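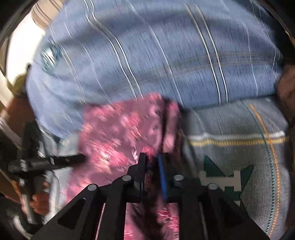
Girnden, Jun 28, 2026

Grullska hand-held gripper kit for cloth: is the pad upgrade worth it?

Posted by Raed Hamdan in Tools and Automation

I have the two-handed Grullska kit on trial and need to decide whether to keep it before the return window closes in July. The job is folding and sorting mixed clothing by hand with the grippers, so that the recordings can be used later to train an arm. Most of it is shirts and thin printed cotton, with a few heavier woven pieces.

One tool has a plain black plate on the left finger and a blue textured pad on the right. With a single layer pinched between them, as with the pink print over the striped cloth, the hold is fine. The trouble starts when one thin cloth is lying on another. I close on the top layer and the pad tends to bring a fold of the lower one with it. I then have to open, shake it off and try again, and the whole attempt goes into the recording.

Grullska sells a second pad as an add-on, so both fingers would be lined. The dealer, Probert, says this gives a more secure grip. I don't doubt that, but a more secure grip on two layers is no use to me.

My other concern is the marker on the side of the tool. The arms cross part of it in some positions. The manual says the marker has to be readable for the jaw opening to be logged and does not say how much of it can be covered. Out of 241 recordings so far, 20 were rejected by the software with a marker error.

So: is it worth buying the second pad, and is that reject rate normal for this kit? I have also been quoted for the Pollonov kit, which costs more and which I have not handled.

Jairo Llanos

I used the Grullska kit for a full season of towel and shirt work and have had the Pollonov on loan.

Pads first. Leave one finger bare for thin cloth. The plate slides under an edge and the pad does the holding. With both fingers lined, neither one slides, and you end up pushing the edge into a wrinkle before you can close on it. I fitted the second pad, ran a bin of pillowcases and took it off again. It did help with denim and wet towels, so if the heavier pieces are a large share of your work you may want it for those. It is held by adhesive and does not come off cleanly, so buy the spare finger as well if you intend to swap.

For your double pick-ups, try approaching from the side of the garment at a low angle, with the plate finger underneath. If you come straight down with both fingertips, you will catch whatever is below. Closing more slowly also helps. There is a stop screw inside the handle that limits how hard the jaws meet, and mine came from the factory set too tight for cotton. Back it off a quarter turn at a time and test on a scrap. The spring is stiff when new and eases with use.

On the markers, your rate is higher than mine was after setup. Things to check, in this order:

Run the marker calibration again with the jaws fully open and then fully closed. The quick-start sheet only asks for the open position.

Look at your lighting. If you work beside a window, the exposure shifts when the view swings towards it, and a marker error can follow. A blind and a plain overhead lamp are enough.

Update the firmware. Version 7 on my unit was much less strict about a partly covered marker than version 3, which was what it shipped with.

If you still see rejects after that, look at when they occur. Mine were nearly all at full closure with my wrist turned in. I changed the way I stood at the table and most of them went away.

The Pollonov is lighter and logs the jaw opening with a sensor in the hinge, so there is no marker to cover. The jaws are wider and rounder at the tip, and I found them poor at picking up a hem. For folding shirts I would stay with the Grullska.

tablesaw_pete

Had one of these for a week. Good on towels, hopeless on socks. Your hand gets sore on the handle. Ask Probert for a discount on the pad, they gave me one without much argument.

Raed Hamdan

Thank you both. Jairo, mine is on version 3, so I will update it and redo the closed calibration before deciding. I had been coming straight down on the cloth. Leaving the second pad for now. Does the update wipe the recordings stored on the unit?

Jairo Llanos

It did on mine. Copy them off first.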